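3.2 Storage of soft headwear in the sorted households

Caps were treated as a separate class from the outset of the Bidlow inventory. Folded textiles such as T-shirts and towels can be compressed without lasting effect, and rigid goods such as boxes and tins keep their outline under load. A baseball cap does neither. The crown gives way under slight pressure, while the brim keeps its curve and sets the minimum footprint of the item. A stack of caps is therefore limited by the brims, and a drawer of caps by the crowns.

The inventory lists 1548 items of soft headwear from 19 households. Each was assigned to one of four storage states: nested (crown inside crown, brims aligned), rowed (side by side on a flat surface), binned (placed in an open container without order), or hung. Items found in transit, for example on a chair or a stair rail, were coded separately and are left out of the totals below. Where a household kept caps in more than one place, each location was coded on its own.

Rowing was the most common state on shelves and tabletops. Residents who rowed their caps tended to turn the brims in one direction, usually toward the person standing at the surface, and to put similar colors together. Figure 9 shows a partly sorted group of this kind, with tan, beige and maroon caps along the upper part of the tabletop, a gray cap being moved, and two containers of the types compared in Section 4, a shallow yellow tray and a clear rectangular box.

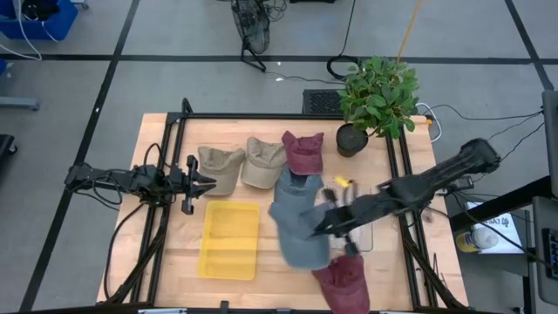 Figure 9. Caps and containers during sorting on a light wooden tabletop.

Hervieu objects that direction is the wrong variable to record, on the grounds that people turn the brim whichever way the hand happens to release it and correct it later only if the row is on display. In the same comment Hervieu proposes coding the spacing between neighboring caps, which would separate a row that has been arranged from one that has simply accumulated. We accept the second point and have added spacing to the revised form. The first we consider open. In the Colletside households, brims faced the same way inside closed cupboards as often as on open shelves, and display alone does not account for this.

Container depth had a clear effect on state. Shallow trays held caps in a single layer, and a cap placed in a tray was likely to remain upright on its brim edge and sweatband. Deep boxes invited a second layer, after which the lower crowns folded inward and the order of the first layer was lost. Transparent walls reduced the amount of searching reported by residents but made no difference to the way caps were put in. Ridged tray floors were noted where present – they keep the sweatband slightly raised – but the number of such trays was too small for separate treatment.

Nesting followed a different pattern. It was confined almost entirely to caps with structured front panels, and residents described it as a way to protect the shape more often than as a way to save space. Unstructured caps, when nested, were pushed in without alignment and were recoded as binned if the brims diverged by more than a hand's width. This rule was applied by 2 coders working independently, and disagreements were settled against the Zidis scheme for soft goods, with the modification described in Section 2.4.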